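23/01/2021 – bench notes, portioning by scoop

Carrying on from the Hollow batch. Same job, dry goods out of the tub into the bowl, bowl on the scale. Want the scoop portion to come out the same whoever does it, so that the recipe sheet for Vlachou can say "scoops" and not grams. They don't own a scale and won't buy one, I've asked.

Setup as before. Wide white bowl, white scale with the red button and the two blue ones, clear tub in the middle of the table, red scoop. Zero with the bowl on. Wrote that on tape last time and the tape has gone missing.

Start weight of beans incl. tub, 749 g. Wrote it down BEFORE touching anything this time.

First go – scoop pushed straight down into the tub, then lifted. Bad. Beans ride up over the rim in a heap and half the heap goes on the table when you swing across to the bowl. Beans roll. Found 2 under the scale, which explains the reading creeping. Always check under the scale!!

Second go – scoop in at a slant, handle low, drag towards yourself and come up level. Much better. Heap is smaller and sits still. Didn't level with a knife, Vlachou won't either. 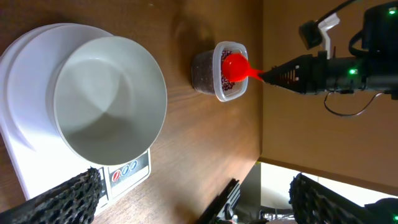 Vasilis Radulović: I'd move the bowl closer to the tub. You lose more on the trip across than you do in the scooping. Also adzuki are a kind choice, try it with the big limas and the slant won't save you, they bridge over the mouth of the scoop and you get air underneath. Did you shake or tap before lifting?

Fair. No, didnt tap. Tried it after reading this. One tap on the side wall of the tub, scoop still in. Settles the beans and the portion goes up a bit, but it also goes up by a different bit each time depending how hard I tap, so no tapping in the written method. Moved the bowl closer though, he's right about that. Limas on the list for later, need to order from Primska anyway.

Other things:

- scale goes to sleep if you dither. Woke it up with the bowl on and it zeroed itself with the beans in, lost that run. Crossed out in the table, not erased.
- table has to be wiped first. Dust off the beans gets under the scale feet.
- the Kudberg tub is too tall for this, wrist hits the rim before the scoop gets to the bottom. The low clear one is right. Keep Kudberg for storage.
- shallow tub problem – once the level drops you're scraping plastic and the scoops come up short. Did 6 in a row without topping up and the last ones were plainly low. Refill earlier. Where's the line? Put a strip of tape on the outside and call that the line, dont overthink it.

Stopped with 425 g still in the tub (weighed with tub, same as the start). Sum of the bowl readings doesn't quite match the difference. The two under the scale don't make up for it. Either the crossed out run or beans on the floor. Swept the floor, found a few, weighed nothing. Next time tray under everything.

Then the question of how deep to push. Been varying it without meaning to.
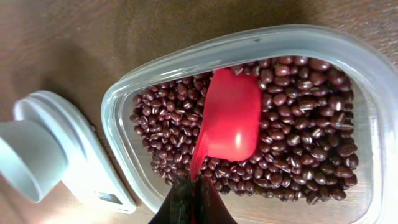
Too deep and the beans close over the back edge, and you need a real pull to get it out, which throws some over the side. Too shallow and you just skate across the top and push them up against the far wall. Half the height of the scoop going in, then let the drag do the filling. That's the instruction I'm going to write, in those words more or less, and see if someone can follow it cold.

Handle on this scoop is thin. Fine for beans. Would not trust it in brown sugar or anything that packs down. Hollow wanted flour on the same sheet, told them seperate sheet, seperate scoop.

Also spread matters. If the last pull left a slope in the tub, the next scoop depends on which side you go in from. Flatten with the back of the scoop between portions. Tedious but the readings got closer together as soon as I did it.

To do
- tray
- tape line on the tub, tape note on the scale (again)
- run the slant method with bowl close, flatten every time, top up at the line
- limas from Primska
- draft wording to Vlachou before end of January
- ask Vasilis if he still has the other scoop, the deeper one

Beans back in the Kudberg, lid on.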